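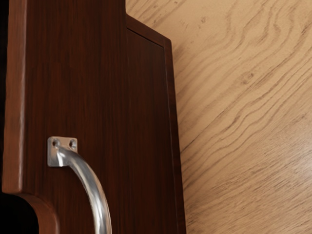
Cabinet model in the simulator, close view of the pull handle and its mounting plate.

Workshop notebook, Tarnano arm build, August

The cabinet model was loaded at 14.20 for the door-opening trials. The handle is a curved metal bar, and its collision shape has been rebuilt in 7 convex pieces. The two screw holes in the plate are left as visual detail only.

Maximum grip force is set at 75 N. A batch of 3,000 simulated pulls is to be run overnight on the Pesel machine. J. Yammine is to check the hinge friction value before the batch is started.

The real arm is to remain switched off until A. Szilágyi has signed the wiring sheet. Joint 2 still requires a new cable clip.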